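Write the rule before the robot learns it

By Kanchan Bisht

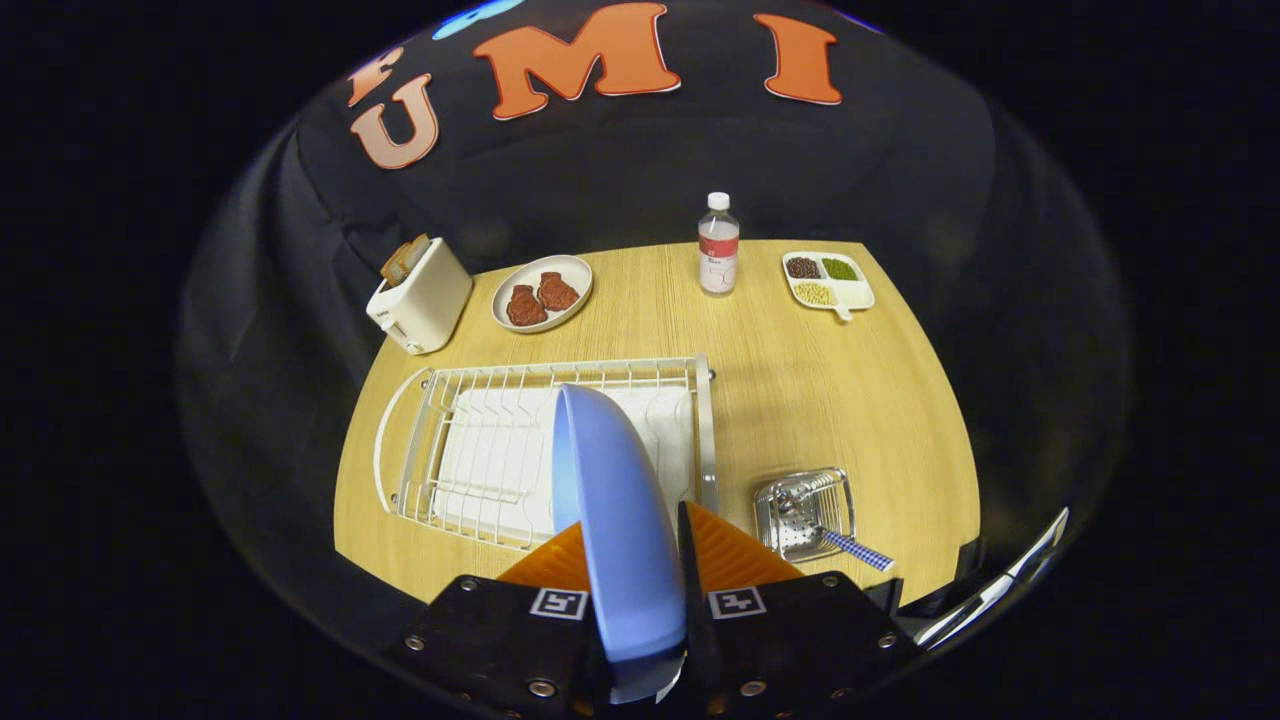
Every group that teaches robots household work needs a written page of rules for each task, and in my opinion this page must come before the first recording. I have worked in three such groups, the last one at Arstead, and in two of them the rules lived only in people's heads. Take the dish rack. A blue bowl or deep plate can go in on its edge, as the gripper holds it here, or it can go in upside down. Both ways are fine in a kitchen. But if half of the operators do one and half do the other, the robot receives two different lessons under one name.

At Arstead we had 23 operators and, for a long time, no page. My colleague Declan Gallagher looked through 129 recordings of the same task and found 9 ways of finishing it. Some people let go of the bowl early. Some pushed it down a second time to be sure. I did this also, and I was quite proud of my carefulness.

There is an argument against me, and I respect it. Pramila Ahuja says that strict rules make stiff robots, and that real homes are full of variety. I agree about the homes. So let the rule say what may change: the colour of the bowl, its place on the table, the things standing behind the rack. Let it also say what may not change, such as which side of the dish is gripped and when the task is finished.

Our page has 20 lines now. New operators read it before they touch the tool, and they are allowed to object to it in writing. Two lines were changed in June after such objections.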